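Progress report 3: Gripper comparison for household tasks
Project Darnik
Prepared by Kálmán Szekeres for Arlo Halvorsen, Achterberg Fund
19 Dec 2019

1. Where we are now

This report covers the work done after our September report. In that report we promised three things: to finish the bench tests of the two candidate grippers, to bring both of them into the simulation, and to give a first opinion on which one should go on the two-arm robot. The first is finished. The second is finished for one gripper and is still open for the other. The opinion is in section 5, but please read it as a first opinion only.

The two candidates are the same as before. The Ornex is a parallel gripper with a motor for both fingers. The Durnach has three soft fingers driven by air. We bought one piece of each, and the Durnach needs also a small compressor, which was not in the original budget. I wrote to you about this in September and the cost was moved from the travel line.

2. Bench tests

Each gripper made 500 grasps on the bench, mounted on the same single arm and with the same controller. The objects were the household set agreed with you at the start: cups, spoons, folded and crumpled cloths, small boxes, a bag with handles and a few pieces of plastic fruit. One grasp was counted as good if the object was lifted, held while the arm moved to the second position, and released inside the marked area.

The Ornex had 88 percent good grasps over the whole set. It was strong with boxes, spoons and cups. Most of its failures were with cloths lying flat, when the fingers closed above the fabric and took nothing. When the cloth was crumpled the result was much better, and we think the approach angle is more important here than the force.

The Durnach was better with the fruit and very gentle with cups. With spoons it was weak. The result for the bag depends on how the handles are lying, and the spread between the test sessions is so large that I prefer not to give one number for the Durnach before we repeat a part of the test. One of the air lines had a slow leak in the first sessions — we found it late, and those sessions must be done again. I am sorry for this delay. The line is now replaced and we check the pressure at the start of every session.

3. Controller

We compared two ways of closing the gripper. In the first, the controller closes to a fixed width that is known for the object. In the second, it closes until the motor current passes a limit. The second way needs no knowledge of the object, so it is more useful in a home, but with thin plastic cups it pressed too much in the beginning. After we lowered the closing speed the problem became small. The remaining deformed cups are kept in a box in the lab, if you wish to see them during your visit.

The delay between the command and the first movement of the fingers was 38 milliseconds for the Ornex. For the Durnach it depends on the pressure and we have not a good measurement yet.

The current limit can not be used with the Durnach in the same form, because it has no motor. We are now testing a pressure sensor in the air line, but it reacts slowly and I can not promise it will be good enough.

4. Simulation

The purpose of the simulation is to test the reach and the order of the movements before we risk the real arms. The work was slower than planned in October, when the contact between fingers and cloth was unstable and the cloth jumped away from the table at the first touch. A smaller time step solved most of it, but now each run takes longer.

Status of the parts:

Two-arm robot model: complete. The joint limits are taken from the data sheet and were compared with the real arm by hand.

Parallel gripper: complete and used on the robot in all current runs. The home room now has the furniture, the refrigerator, the bag on the floor, and the table with cloth and cup on it for the first tidying task.
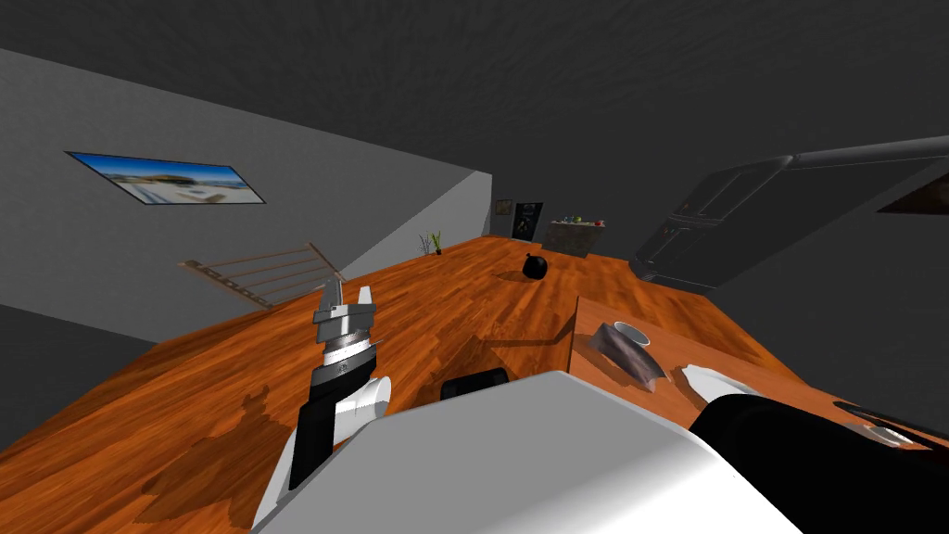
Soft gripper: not complete. The fingers bend in the model, but the bending under load does not agree with the bench. We try a simpler model with stiff links and springs, and if this is also not good, we will use the simulation for the Durnach only to check reach.

Camera: the wrist camera model is placed but the noise is not yet tuned. For this reason we do not report any result that depends on vision.

5. First opinion

For the next period I recommend to continue with the Ornex on both arms and to keep the Durnach on the bench. The main reason is the controller, which is simple and already works. The weak point is the flat cloth. We want to try longer fingertips with a rubber edge, which our workshop can make without extra cost.

If the repeated Durnach sessions show a clearly better result with the bag, I will write to you before we order the second gripper, so that the decision stays open until then.

6. Next period

Repeat the Durnach sessions affected by the leak.
Make and test the new fingertips.
Finish the simpler soft finger model, or stop it.
Run the cloth and cup task in simulation with both arms, then with one real arm at low speed.

7. Budget and requests

The spending is inside the plan, except for the compressor mentioned above. I have one request. The second Ornex has a long delivery time, and we would like your permission to reserve it now. The reservation can be canceled without a fee until the order is confirmed. A short answer by email is enough for us.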